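第4章 ソファおよび布張り家具の設置と日常の手入れ

4.1 本章の適用範囲
本章は、Zilia 宿泊棟の各居室および談話コーナーに配置する布張りソファについて、設置、クッションの配列、清掃ならびに定期点検の手順を定めるものです。対象は Kerkedby シリーズの本体および付属クッションとし、革張りの椅子、木製ベンチ、屋外用家具は第6章によります。
作業を始める前に、本章を最後までお読みください。居室の鍵の受け渡しと入室記録については第1章に定めるとおりとします。

4.2 準備するもの
・掃除機(布用ノズルを取り付けたもの)
・乾いた白い綿布 数枚
・中性洗剤を薄めた液
・洋服ブラシ(毛の柔らかいもの)
・メジャー
・点検票(様式 1466)

注記:色のついた布やスポンジは使用しないでください。淡い色の張地に染料が移った場合、通常の清掃では落とせません。

4.3 設置位置の決定
1. 床面を掃き、砂や小石を取り除きます。木目調の床材では、脚の下に挟まった砂粒が傷の原因になります。
2. カーテンを全開および全閉にし、それぞれの状態で裾がどこまで広がるかを確かめます。
3. 本体を所定の位置まで二人で持ち上げて運びます。引きずって移動しないでください。
4. 壁との間隔をメジャーで測ります。背面を壁に向ける場合は 60 mm、側面を壁に向ける場合は 30 mm を標準とします。
5. 壁際に差込口や器具がある場合は、クッションがそれらを押していないことを目と手の両方で確認します。
6. 本体を軽く揺すり、がたつきがないことを確かめます。がたつくときは脚部の調整ねじを回し、再度確認します。

注意:暖房器具の吹出口から 600 mm 以内には設置しないでください。中材の劣化および張地の変色を招きます。

4.4 色の組み合わせと配列
談話コーナーでは、灰色の張地と黄色の張地を隣り合わせに置く配列を標準とします。配列は次の順序で行います。
1. 黄色のソファを先に据え、各クッションの継ぎ目をそろえます。
2. 灰色のクッションを黄色のソファに沿わせて置きます。両者の間にすき間を残さないでください。
3. 縫い目の線がねじれずに通っていることを確認します。ねじれている場合は、一度持ち上げて置き直します。
4. クッションの角を内側から外側へ手のひらでならし、丸みを整えます。

淡い灰色の張地と、からし色のソファの並びを次に示します。奥には床とカーテンが見えています。

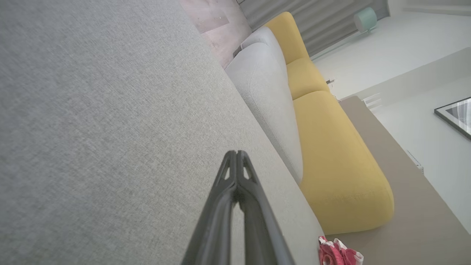 Nundodton 施設管理部 室内備品係

4.5 日常の清掃
清掃は退室後の客室整備に合わせて行います。張地の種類によって扱いが異なりますので、次の区分に従ってください。

(1) 織り目のある張地(灰色)
1. 取り外せるクッションを外し、平らな場所に置きます。
2. 布用ノズルを織り目に沿って一方向に動かします。往復させると毛羽立ちの原因となります。
3. 織り目に入り込んだ糸くずは、洋服ブラシで軽くかき出します。粘着テープは使用しないでください。
4. 座面と背の境目に手を入れ、忘れ物がないかを確認します。見つかったものは拾得物袋に入れ、入室記録に記入します。

(2) 表面のなめらかな張地(黄色)
1. 乾いた綿布で、上から下へ拭きます。
2. 拭き跡が残る場合は、布を新しい面に替えて同じ方向にもう一度拭きます。
3. 縫い目の溝は、布を指に巻いて端から端までなぞります。

注記:灰色の張地はわずかなむらのある風合いに織られています。この濃淡は汚れではありませんので、こすり落とそうとしないでください。

4.6 しみの処置
飲み物等をこぼした跡がある場合は、次のとおり処置します。
1. 綿布を押し当て、水分を吸い取ります。横にこすらないでください。
2. 中性洗剤を薄めた液を別の綿布に含ませ、固く絞ります。
3. しみの外側から中心に向かって、軽くたたきます。
4. 水で湿らせて絞った布で洗剤分を取り、最後に乾いた布で押さえます。
5. 窓を開けるか換気扇を回し、張地が完全に乾くまで使用を控えます。

警告:塩素系漂白剤、シンナー、ベンジンは絶対に使用しないでください。また、ドライヤーの熱風を張地に直接当てないでください。

処置後も跡が残る場合は、範囲を点検票に記入し、室内備品係へ連絡してください。張替えの可否は同係が判断し、必要に応じて Warraich 社の修理窓口へ手配します。現場の判断でカバーを切り開いたり、縫い目をほどいたりすることは認められません。

4.7 クッションの入れ替え
同じ位置に荷重がかかり続けると、中材が片寄ります。次の手順で定期的に入れ替えてください。
1. 毎月の初回の清掃時に、同じ大きさのクッションの左右を入れ替えます。
2. 両面とも使用できる仕様のものは、入れ替えの際に表裏も返します。
3. 両端を持って軽く振り、中材をほぐしてから戻します。
4. 入れ替えた月を点検票の右欄に記入します。

大きさの異なるクッションは相互に入れ替えできません。無理に押し込むと縫い目が開くおそれがあります。

4.8 周辺の整理
ソファの周囲に置く小物は、カーテンの開閉と通行を妨げない位置に戻します。小物をクッションの上に載せたまま退室しないでください。カーテンのひだがソファの背に挟まっている場合は、布を引かず、本体を手前に動かして外します。
壁面に手あかやこすれがあるときは、第3章の壁面清掃の手順によります。壁用の洗剤が張地にかからないよう、作業中はソファを覆ってください。

4.9 定期点検
年二回、6月および12月に次の項目を点検します。
・縫い目のほつれ、糸の浮き
・張地の色あせ(窓側と壁側を見比べること)
・脚部のねじの緩み
・座面の沈み込み
・壁および床に残る接触跡

点検票は正副二通を作成し、正を室内備品係に提出、副を各棟の事務室で保管します。異常がない項目も空欄とせず、「なし」と記入してください。

コメント(4件)

清掃二班
4.5の黄色の方、縫い目の溝は布だとなかなか奥まで届きません。柔らかいブラシも可にしてもらえますか。

東棟事務室
様式 1466 の右欄が狭くて、月を書くともう余白がありません。次の改訂でお願いします。

室内備品係
溝へのブラシ使用は、4.2にある毛の柔らかいものに限り可とします。様式は改訂時に見直します。

ななし
マニュアルの壁との間隔、うちの階は巾木が厚いので巾木から測るのか壁から測るのかで変わるんですが、どちらでしょうか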